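课程项目报告：小城居民的刷牙习惯和牙膏选择

作者：Fotis Karras
课程：社区健康调查方法（中文授课班）

一、为什么选这个题目

我来这个班以前，在家乡Midby读过两年护理。那时候实习，我常常听到病人说牙齿疼，但是他们很少去看牙医，一定要等到疼得不能睡觉才去。所以老师让我们自己选题的时候，我很快就决定写刷牙。有的同学觉得这个题目太小了。我的想法是，题目小一点，我的中文还能够写清楚，题目太大，我恐怕写不完。

这份报告想回答下面的问题：Fliden的居民一天刷几次牙，每次刷多长时间；他们买牙膏的时候看什么；他们知道不知道牙膏里的氟有什么作用。原来我还打算问牙线，后来删掉了，原因在第五部分说明。

二、调查的地方和方法

Fliden是一个不大的城，老城区在河的南边，新的住宅在北边。我和小组同学在十月做调查，地点有两个，一个是老城区的Sfakianakis药店门口，另一个是北边的Vedidik超市。药店的老板同意我们在门口放一张小桌子，条件是不能挡住客人进出。超市那边比较麻烦，我们写了两封信才得到许可，而且只能在下午四点以后进去。

问卷一共印了300份。填写的人都是成年人，不写名字，只写年龄段和住在河的哪一边。收回来以后，我们检查每一份，把没有填完的和前后矛盾的拿出来。例如有一份写“每天刷三次”，下面又写“家里没有牙刷”，这样的我们不能用。最后有94份不能用，比我们估计的多。我觉得主要的原因是第二页的字太小，老年人看到那里就不想填了。

问卷先用中文写，再请同学翻译成当地语言，然后由另外一位同学翻译回中文，看意思有没有改变。这个办法是老师在第三周的课上教的。改变最大的是“漱口”这个词，第一次翻译回来变成了“洗嘴”，我们讨论了很久才改好。

三、刷牙的次数和时间

大部分人回答每天刷两次，早上一次，睡觉以前一次。只刷一次的人，多数是在早上刷。这一点和我在家乡看到的情况很相似。从牙齿健康的角度来看，晚上那一次应该更加重要，睡觉的时候口水变少，食物留在牙齿上的时间又长。可是很多人把刷牙当作出门以前的准备，像洗脸和梳头一样，目的是让嘴里没有味道。

时间的问题比较难问。教材建议每次刷两分钟。我们让填写的人自己估计，多数人选了“两分钟左右”，但是我不太相信这个结果。我在宿舍请几位同学先估计再计时，他们估计的时间都比真正的时间长。有一位同学说自己刷了三分钟，手机上还不到一分半。这个小试验的人数太少，不能算正式的数据，我写在这里只是为了提醒读者，自己报告的时间要小心使用。

北岸和南岸的回答也有一点不同。北岸的年轻家庭比较多，他们常常提到孩子，说孩子在学校学了刷牙的方法，回家以后教父母。南岸老年人多，有假牙的人也多。我们的问卷没有为假牙准备单独的问题，有几位老人就在空白的地方自己写了很长的说明。

四、买牙膏的时候看什么

这一部分的回答最有意思。我们列出价格、味道、牌子、包装、成分、家人的习惯，请每个人选最重要的两项。选价格和“家人一直用这个”的人最多，选成分的人很少。很多人家里的牙膏从小到大没有换过，搬家、结婚以后也继续买。也有的夫妻各用各的，因为一个人受不了另一个人的薄荷味道。

包装的影响，填写的人大多不承认。但是谈话的时候他们记得最清楚的常常是颜色。他们会说“那个红的”“有花的那种”，却说不出牌子叫什么。这让我想到，在问卷上直接问“您看不看包装”可能没有用，应该请他们先回忆自己的牙膏是什么样子，再问牌子和成分。市场上的牙膏盒正面，字最大的一般是牌子或者功能，成分印在侧面，字很小。
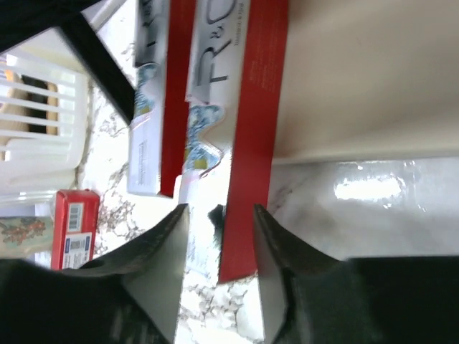
Marika在小组讨论的时候不同意我上面的看法，她认为大家不看成分，跟字的大小没有什么关系，主要是看了也不懂，就算把“氟化钠”三个字印得跟牌子一样大，她奶奶还是会买最便宜的那一支。她建议我们问药店的人，顾客会不会主动问成分。

我接受了她的一部分意见。后来我们回到Sfakianakis药店，跟柜台的店员谈了二十分钟。店员说，问成分的顾客主要有两种，一种是牙齿敏感的人，另一种是小孩子的父母，他们担心孩子把牙膏吞下去。其他的人一般只问有没有打折。所以我现在的理解是，字小和看不懂这两个原因都存在，我们的数据不能分开它们。

关于氟的知识，我们用了一道很简单的问题：“氟对牙齿有什么作用？”选“预防蛀牙”的人超过一半，选“不知道”的人也很多，还有少数人选了“让牙齿变白”。有一位填写的人在旁边写，她听说氟是有毒的，所以只买没有氟的牙膏。我查了课本，课本的解释是，正常的用量对成年人是安全的，小孩子应该少用，并且要由大人看着，刷完要吐出来。这个说明如果能写在超市的架子旁边，我想会有帮助。

五、遇到的困难

第一个困难是牙线。试填的时候，很多人不明白为什么要问，有人以为我们在卖牙线。为了不影响别的问题，我们把它删掉了。现在我有一点后悔，应该换一种问法，不应该全部删掉。

第二个困难是我们站的地方。到药店来的人，本来就比较关心身体，或者正在生病，他们的回答不能代表全城的人。超市好一些，但是下午四点以后，上夜班的人又碰不到。

第三个困难是语言。有些老人说话带很重的口音，当地的同学也要听两遍。我负责记录，有时候只好先写下拼音，晚上再问同学。

六、结论和建议

根据这次调查，Fliden的居民刷牙次数还可以，时间可能不够，对牙膏成分的了解比较少。选牙膏主要靠价格和习惯。我的建议是，学校可以继续教孩子刷牙，因为孩子会把方法带回家；药店可以准备一张大字的说明，解释氟的作用和用量；以后的调查应该给戴假牙的人单独的问题，并且把问卷第二页的字放大。

下学期如果有机会，我想在Midby做同样的调查，看两个地方有没有不同。问卷的修改稿已经放在小组的文件夹里，牙线的问题加回去了，现在是第九题。

感谢药店和超市让我们使用他们的地方，也感谢帮助我改正错字的同学。报告里如果还有语法错误，由我自己负责。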